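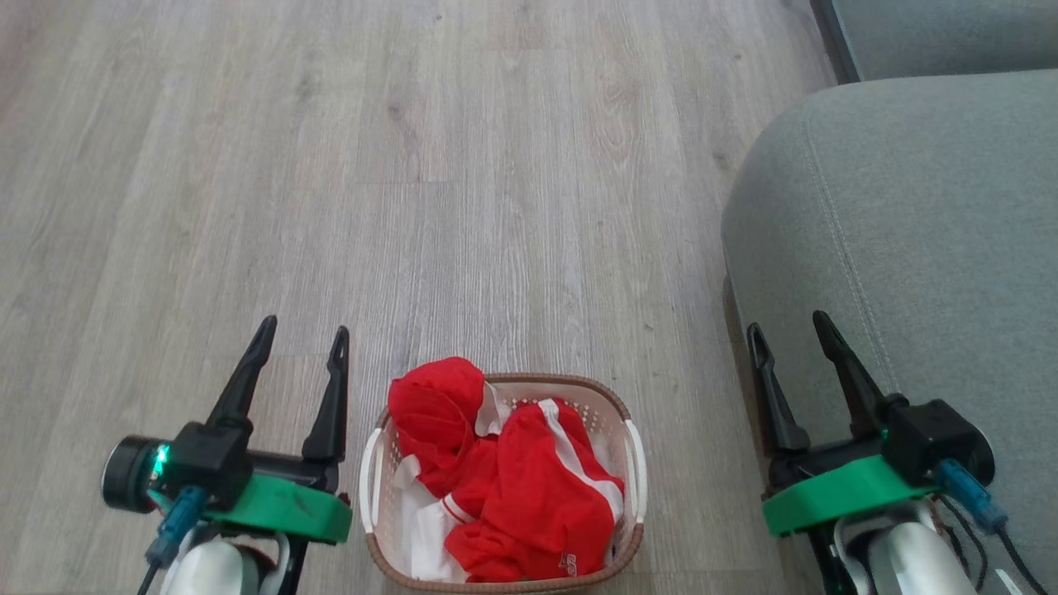
Page 4 of 9

skilau_m
Same basket again, next to the couch. Reds and whites in together. I've been washing it as one load on cold for over 30 washes and the whites still look white to me. My sister says I'm asking for trouble. Who's right?

cordier77
Your sister. Red jerseys can bleed any time, especially the cheap ones. I lost a set of white towels that way last December.

Celeste Escobar
Depends on the fabric. If the striped one is polyester, the red isn't going anywhere on cold. Cotton is different. Check the tags before you sort anything.

skilau_m
Tag says polyester on the striped one. The other red one has no tag anymore.

cordier77
Then wash that one by itself until you know.

Celeste Escobar
Or wet a corner and press it on a white paper towel. Takes a minute. No pink, put it in with the rest.

mirnia_laundry
Off topic, but do the handles on that basket hold up? Mine was all one piece and the rim cracked where I grabbed it.

skilau_m
Fine so far. I don't fill it past the top by much. I wouldn't carry wet towels in it.

cordier77
I still say two loads. Water is cheaper than new shirts.

skilau_m
Not in my building, it's coin machines. Did the paper towel thing just now and got a little pink off the one with no tag. So that one's out and the striped one stays in.

cordier77
Told you.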